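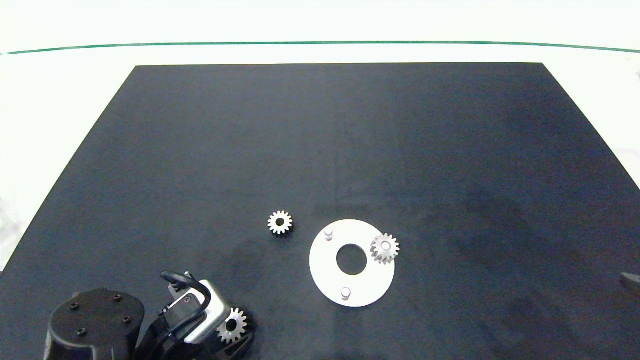

Dredeck Demonstration Station, Model 393
Manufacturer: Tevent
Category: Robot teaching and teleoperation equipment
Status: In production. Replaces Model 2.

Overview

Dredeck is a bench station for recording manipulation tasks by demonstration. An operator drives the arm from a passive leader arm, or switches the arm to free-drive and guides it by hand. Joint positions, gripper opening and camera streams are written to a single episode file on a shared clock. Recorded episodes can be replayed on the same arm, trimmed in the editor, or exported for policy training.

The station is sold to labs and integrators who need repeatable recordings of small assembly work: insertion, placement, meshing, stacking. It is not intended for production handling and carries no safety rating for unattended operation.

Modes of demonstration

Leader-follower. The leader has the same joint layout as the follower and is back-drivable. Gripper opening follows a trigger on the leader handle. Scaling can be set per joint. For insertion work we recommend full scale on the base and reduced scale on the wrist.

Free-drive. Gravity compensation is active and the operator moves the arm directly. Suitable for setting approach poses and waypoints. The operator's hands will appear in the overhead stream, so free-drive episodes are tagged separately at export.

Correction. A policy or a replay runs the arm and the operator takes over with the foot pedal. Only the span under operator control is marked as demonstration data. The handover points are kept in the file.

Gear placement task set

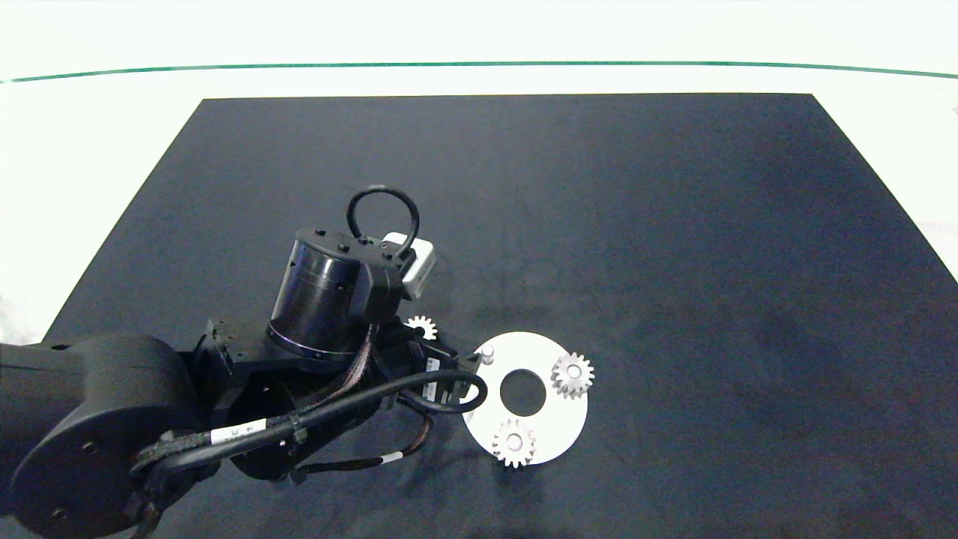

Photo: Emilian Căpraru / Tevent

The gear set (part no. 907) is the reference task for operator training and for acceptance of a new station. It consists of a round plate with upright pegs and spur gears that fit over them. The operator picks each gear from the mat, aligns the bore with the peg and lowers it until it is flat on the plate. Where a gear has to mesh with its neighbor, a small rotation of the wrist during the descent is normally enough. Pushing down on a gear that has not meshed will trip the force limit and end the episode.

White printed gears are standard. A metal gear can be ordered separately and is used to check grip settings on a harder, more reflective part.

Wrist camera and fingers
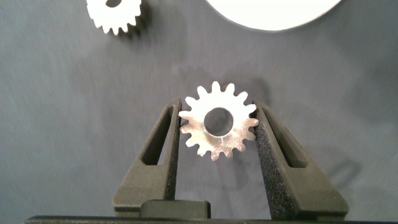 Finger geometry has more effect on demonstration quality than any other part the customer can change. The standard Ilie fingers are tapered so that the operator keeps a view of the part during the final approach, and the triangular window through each finger reduces mass at the tip. The contact faces are straight. With a spur gear held upright by its teeth, as the metal one is here, the bore stays clear of both fingers and remains visible to the wrist camera. Soft pads are available for parts that slip on the standard faces.

Recording software

Stelluler recording software is included with each station. Functions relevant to demonstration:

Episode start and stop from the pedal or keyboard
Per-episode notes and pass/fail flag
Automatic rejection of episodes with dropped camera samples
Storage for 2000 episodes on the supplied drive at default settings

Ordering

The base package contains the follower arm, leader arm, gripper with Ilie fingers, wrist camera, overhead camera, mat, foot pedal and software. The gear set, metal gear and soft pads are ordered as separate lines.

Sales: Dayana Alvarado
Technical questions: Radu Lazăr
Page revised 2025-11-09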